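Kilik Table Chores – data card and README

Version of this card: 5 Jun 2023
Maintained by: the Sison group, Wallard
License: research use, see LICENSE.txt in the root folder

Summary

Kilik Table Chores is a set of recordings of two robot arms doing small jobs on a table. The jobs are the ones people do at home without thinking: putting fruit in a bowl, moving a cup, closing a box, folding a small towel. We made the set to study one question. Can a machine do household chores yet, at a level where a person would leave the room? Our short answer after the first year is "some of them, on a good day". The longer answer is in the section on results, and it is the reason we publish the failed recordings together with the successful ones.

The set has 843 episodes. One episode is one attempt at one task, from the start signal until the operator or the program stops. There are 17 tasks.

What is in the folders

episodes/ contains one folder per attempt, with the head view, the two wrist views and the joint log.
tasks/ contains one text file per task, with the instruction exactly as it was given.
labels/ contains the outcome of every attempt and, for failures, the failure code.
tools/ contains the scripts for reading and checking the data.
splits/ contains the lists for training and testing. Please do not make your own split if you want to compare with our numbers.

How to start

Unpack the archive first, then run tools/check.py on the root folder. It reads every joint log and compares the length with the video. If it prints a warning for an episode, look first in the known problems at the end of this card. For a quick look without downloading everything, take splits/small.txt, which lists eight episodes from different tasks.

The reader in tools/ gives the joint positions in radians and the gripper opening as a number from 0 to 1, where 1 is fully open. Left and right are always named from the point of view of the robot. The head view and the wrist views have their own clocks, and the reader aligns them for you. If you write your own reader, use the column t_sync and not t_raw.

How the data was collected

An operator controlled both arms for the majority of the episodes. The others were run by a policy trained on the earlier part of the set, and they are marked with source = policy in the labels. We kept the table simple on purpose, with a plain cloth and few objects. A real kitchen is harder, and we make no claim about real kitchens.

Each attempt has a limit of 2000 control steps. An attempt that reaches the limit is counted as a failure, even if the object was almost in place. Some users told us this is too strict. We understand the opinion, but at home a person also has a limit of patience, and we prefer to keep one rule for everything.

Results so far

Rigid objects with a clear handle or edge are the easy part. Cups, boxes and wooden blocks are handled well by the policy, and the mistakes are mostly small ones of position. For these tasks we think the machine is close to useful, although slow.

Soft things are another story. The towel task has the lowest score in the set. The policy often takes two layers of fabric when it should take one, and then continues as if nothing happened. It has no idea of "undo" – if the first fold is wrong, all the next folds are wrong too.

Fruit is between these two. A banana is firm enough to hold, but it is curved, and it rolls or turns when the fingers close away from the middle. Grapes are worse. The bunch changes shape every time it is touched, and pressure that is fine for a banana can be too much for a grape. When both must share one bowl, the order and the angle begin to matter. Glass adds its own difficulty: the depth estimate on a transparent bowl has holes in it, so the program must guess where the rim is.

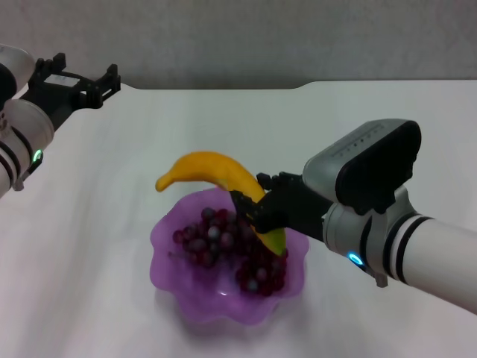
Issue 8

Fruit bowl task, notes for labelers

The gripper on the right side of the view is at the lower, greenish end of the banana, and under its fingers are the grapes. With this kind of contact, please label the object in the gripper and the objects near it separately. A banana that lies over the rim of the purple bowl is labeled "partly in", also when most of its weight seems to be inside. The label "in" is used only when the fruit stays in the bowl after the gripper has opened and moved away. You need the later part of the video to decide this, so do not label from one still.

The second arm stays away from the fruit in this view, with its fingers open. Label it "idle" for as long as it has no contact and does not approach an object. An open gripper alone is not a sign of approach.

Do not label damage to fruit from the head view. Use the wrist view, and if you are not sure, write "unknown". We have many "unknown" and this is fine.

Known problems

In the January recordings the left wrist video starts later than the others. The reader corrects this, other software probably does not.
The purple glass bowl has unreliable depth along the rim. We did not fill the holes.
The Darkera subset uses an older version of the gripper calibration. Do not mix its opening values with the rest without running tools/recalibrate.py.
Task names in the oldest logs have spaces at the end.

Reporting errors

Please open an issue with the episode number, the task name and the output of tools/check.py. If you think an outcome label is wrong, give also the time in the video where you see it. Corrections are collected and go into the next version together – the current files are not changed after release, so that published numbers can be repeated.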